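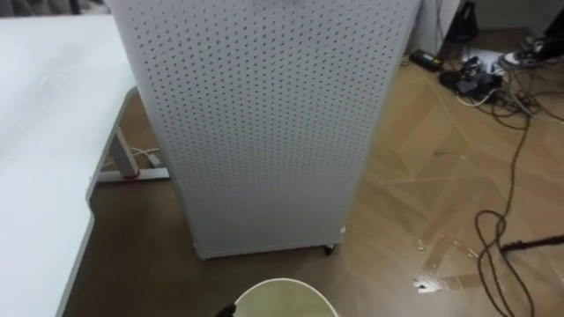 Safety checklist for student demonstrations, Brekach campus
Completed on October 9, 2023, for the march from Mundham Hall to the Rennie Library steps. Expected attendance: roughly 500.

1. Route walked in full by two stewards
Done. The path behind Tornton House is still dug up from the work in August. We moved the route to the main road side. It is longer, but a wheelchair can pass there.

2. Written notice given to the campus events office
Done. They answered with the reference number 922. Every steward should write this number on the back of the badge.

3. Enough stewards
Not yet. We need one for each 25 marchers and we have 14 names. The tenants' group promised to send more people, please confirm with them before the evening meeting.

4. Steward vests
Partly done. We have 12 vests in good condition. Two others have a broken zipper and should not be given out.

5. First aid
Done. One kit at the front, one at the back. The burn cream in the second kit was past its date and was replaced.

6. Water
Order 100 bottles more. At the rent protest we had too few at the end.

7. Sound equipment
Checked at Mundham Hall. The speaker cable crosses the steps and must be taped down along the whole length – not only at the two ends, as last time. Megaphone batteries are new.

8. Signs and banners
Wooden sticks must be thinner than one inch. No metal poles. The big banner about tuition has a loose rope on the left side, to be sewn.

9. Emergency access
The fire lane beside the library stays free during the speeches. Last year people sat down in it and it took a long time to move them.

10. Counter-protest
Stewards do not argue and do not touch anybody. They stand between the groups and call the lead steward. Some new stewards have not done the training – they can work only at the water table.

11. Legal help number
Printed on small cards. The first print had a wrong digit, throw these away.

Open points: 3, 4, 6, 8, 10
Next check: the morning of the march, at the front door of Mundham Hall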